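托盘不是收纳

先说结论,省得你看到最后骂我:家里的托盘,八成应该收起来。餐桌上那个,玄关那个,床头那个。都收。

我写这篇是因为十月搬了一次家。打包餐厅那一箱的时候,数出来托盘13个。两个人住,13个托盘。有搪瓷的,有藤编的,有一个是买茶叶送的,上面印着仙鹤。最贵的一个是 Hultex 的,当年咬牙买的,上面常年放着一堆没拆的信、一把不知道开哪里的钥匙、半管护手霜。

问题就在这。托盘给人一种错觉:东西放进去就算归位了。杂志上都这么拍,蜡烛、小花瓶、一本书,搁在托盘里,就叫“有秩序”。把托盘抽走,还是那三样东西散在桌上。托盘没整理任何东西,它只是给乱画了个框。

朋友 Ilham Mansour 不同意。她说框就是秩序,人的眼睛需要边界,没有框的桌子像没有标点的文章。这话说得漂亮,我当时没接上来。后来去她家吃饭,开饭前她端走了三个托盘,堆在洗衣机上,桌子才空出来。吃完又一个个端回来。我问她累不累,她说习惯了。

习惯了,这三个字是家里大部分麻烦的来源。

还有餐垫,还有垫餐垫的那块垫子。我不反对餐垫,木桌怕烫怕水,垫一下应该的。我反对的是叠。先桌布,再桌旗,再餐垫,再托盘,托盘里再放盘子,盘子底下还有一个更大的盘子。Mahrous 的店里就是这么摆样板桌的,我去年站在那里看了半天,心想这桌子本来什么颜色?看不见。一张好好的实木桌,花钱买回来,然后用五层东西盖上。

有人会说,你不懂生活情趣。可能吧。但我擦桌子。家里擦桌子的人和讲情趣的人经常不是同一个,这个事实很少有人写进家居文章里。每多一层,就多一层底下的碎屑。面包渣会钻到餐垫底下去,米粒会粘在托盘背面,干了以后要用指甲抠。你们抠过没有?
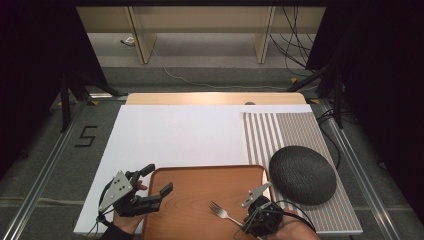

托盘真正该干的活是端。从厨房端到桌上,从桌上端回厨房,中间落一次地,完事。所以判断一个托盘好不好,我只看两样:边沿和尺寸。边沿要有,但别高,高了拿东西磕手。照片上的木托盘我就觉得合适,暖棕色,圆圆的一圈矮边,里面斜搁一把叉子,伸手就能拿。毛病出在它底下:一角压着条纹垫,另一边又压着白板,浅色的木桌面只在远处露出来一条。这就是我说的叠。换我来摆,垫子和托盘只留一样,早饭留垫子,端汤留托盘。旁边那块深灰色、疙疙瘩瘩、像石头又像靠垫的东西也请离开桌面,要放就放窗台上去,窗台又不吃饭。

尺寸呢,比你的胳膊窄。听着像废话,可是真有人买 Fluritz 那种特大号,端起来过不了厨房门,要侧着身子走。侧着身子端汤,祝你好运。

我现在留了三个。一个端早饭,一个端茶,一个大的,来客人用,平时立在冰箱和墙的缝里。对,立着。托盘最好的收法就是立着,平放一定会长出东西来,过一个晚上就有发票,过一个礼拜就有电池。立起来它什么也接不住,挺好。

剩下的送人的送人,仙鹤那个给了楼下小孩画画垫颜料,据说很好用。Hultex 那个没舍得送,还在柜子顶上,我承认。信都拆了,钥匙试了一圈,家里没有一把锁是它的,先仍在抽屉里了。

桌子空出来头几天不太习惯,总觉得少点什么,路过就想往上放。忍一忍。第二个礼拜我妈来,进门就问怎么桌子这么大,是不是换了新的。没换,就是原来那张,右手边还有一圈以前的杯印子,我打算磨一磨再上遍油,油还没买。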